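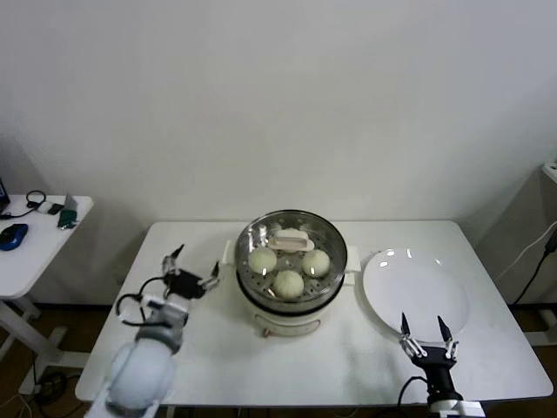
Fig. 5. Three buns on the steaming tray with the lid in place, and a plate set to the right.

Section 5: Steaming Buns

By now you have unpacked your Praltmont steamer, washed the loose parts and run it once with plain water, as described in Section 4. Well done, and thank you for being patient with that first run! This section takes you through a small batch of buns, which is the thing most of our customers seem to want to make first, and we can't blame them. Three buns make a comfortable first batch. They leave plenty of room on the tray, and you can learn how your steamer behaves before you try anything more ambitious.

Before you begin

Choose a level, steady table with a clear space around the steamer. A spot near a wall is fine, but bring the base forward so that the steam can rise freely, and don't set it under a shelf or a wall cupboard. Steam is gentle stuff until it has been hitting the same piece of painted wood every Sunday for a year.

You will need:

The base, the steaming tray and the clear lid
Three buns, fresh or frozen
Small squares of parchment paper, one per bun
Cold tap water
A plate large enough to hold all three buns without crowding
Tongs and a pair of dry oven mitts

CAUTION: Keep the power cord away from the edge of the table, where a child or a passing elbow could catch it. Never plug in the steamer with wet hands.

5.1 Filling the base

1. Make sure the steamer is unplugged. Lift off the lid and take out the steaming tray.

2. Pour cold water into the base until it reaches the lower line on the inside wall. The lower line is enough for one batch of buns. The upper line is meant for longer cooking, such as whole corn or root vegetables (see Section 7).

3. Look across the tray supports and check that the water sits well below them. If you have overfilled, tip a little out into the sink and dry the outside of the base with a towel.

4. Put the tray back and press lightly around the rim. It should sit flat and not rock.

Note: If your tap water is hard, you will see a chalky film in the base after a few weeks. It does no harm to your food, and Section 9 explains how to get rid of it with white vinegar.

5.2 Placing the buns

1. Set each bun on its own square of parchment. Trim the paper so that it is only slightly wider than the bun – a big sheet covers the holes in the tray and holds the steam back.

2. Arrange the buns in a triangle, as in Fig. 5, with one at the left, one at the right and one at the front. Leave at least two fingers' width between them. Buns swell as they cook, and two that touch will tear when you pull them apart, which is a shame after all the trouble of shaping them.

3. Keep the buns clear of the rim so the lid can come down all the way.

4. Lower the lid straight down, holding it by the handle on top, and turn it a little from side to side until you feel it settle.

Homemade dough needs a rest before it meets the steam. Let shaped buns stand under a clean cloth until they look puffy and feel light when you lift one, and only then move them to the tray. Store-bought frozen buns can go straight in from the freezer.

5.3 Steaming

1. Plug the cord into a wall outlet and switch the steamer on.

2. Wait until the lid mists over and you can see a steady wisp of steam, then start your kitchen timer. Please don't count the warming-up minutes, or your buns will come out heavy in the middle.

3. Steam small plain buns for 11 minutes. Frozen buns and buns with a filling need 22 minutes.

4. Leave the lid alone while the timer is running. We know it is tempting! The lid is clear so that you can look in as often as you like, and if the glass fogs up completely, a little patience will serve you better than a peek.

5. When the time is up, switch the steamer off, pull the plug and let everything stand for five minutes with the lid still on. A sudden rush of cool air can make the tops wrinkle and sink.

CAUTION: The lid, tray and base stay very hot after the steamer is switched off. Don't use the side handles to move the steamer while there is hot water inside.

5.4 Taking the buns out

1. Put your plate down close beside the steamer. Left or right doesn't matter, so choose the side of the hand you normally use for the tongs and you won't have to reach across the steam.

2. Wearing a mitt, lift the far edge of the lid first, so that the steam escapes away from your face and wrist. Let the drops run off into the base before you carry the lid anywhere.

3. Pick up each bun from underneath with the tongs, paper and all, and move it to the plate. Squeeze as lightly as you can, because a fresh bun dents easily and keeps the dent.

4. Peel the paper away after a minute or two. It comes off much more cleanly then than it does straight from the tray.

Note: Filled buns hold their heat longer than you would think from touching the outside. Break one open and let it cool a bit before giving it to a child.

5.5 If the buns didn't turn out well

Wet patches on top: Water has dripped from the lid. Next time, dry the inside of the lid before you start and keep the buns nearer the middle of the tray.

Sticky underneath: The water level was probably too high, or the paper was missing. Check both.

Doughy in the center: Steam for a few minutes more, and start timing only when you see steam.

Wrinkled skin: The lid came off too soon, or the dough stood too long before steaming. A warm kitchen in September can raise dough much faster than the same kitchen in winter.

5.6 Making a second batch

Switch off, unplug, and let the base cool before you top up the water to the lower line. Wipe the tray, lay out fresh parchment and begin again from 5.2. For cleaning and storage, go on to Section 6.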